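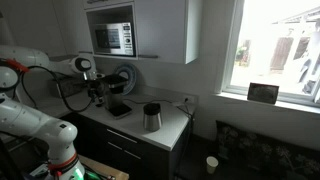 The Plate Behind the Coffee Machine

Intan didn't believe the plate was worth anything. Her aunt Irena had said 500 dollars so many times that the number had worn smooth, and it had started out, as far as Intan could remember, as 15.

"Blue like that, you don't find anymore," Irena said on the phone.

"You find it at every yard sale in the county."

"Then why did Mrs. Cieślak want it?"

Mrs. Cieślak wanted everything. She had once asked for the doorknobs. Intan didn't say this. She stood at the pale counter with the phone under her chin and looked at the round edge showing past the coffee machine. Nobody had hung it. It had been leaning against that wall since the move, and the machine had gone in front of it because the cord still reached the outlet from there.

"Is it safe there?" Irena asked. "With the steam?"

"It's a plate. It's been to the dentist more than I have." This was true. Irena had carried it to her dentist, a Mr. Kwiatkowski, who collected china and was supposed to know. He had held it up to his lamp and said it was very nice. From this Irena had built the rest.

It was a gray sort of morning indoors, all the light staying over by the window. Intan slid the coffee machine forward a few inches, its square base scraping, and tipped the plate toward her with two fingers. She had never looked at the back. She had always assumed there'd be a sticker.

There was a sticker. It said Grabowska, in pencil, and under that, 254.

"What are you doing?" Irena said. "I heard something."

"Making coffee."

"Dollars?" her aunt said, when Intan finally read it to her.

"It doesn't say dollars. It could be a locker."

"It's dollars," said Irena. "And that was years ago."

Intan leaned the plate back against the wall and pushed the machine in front of it again, a little farther to the left this time.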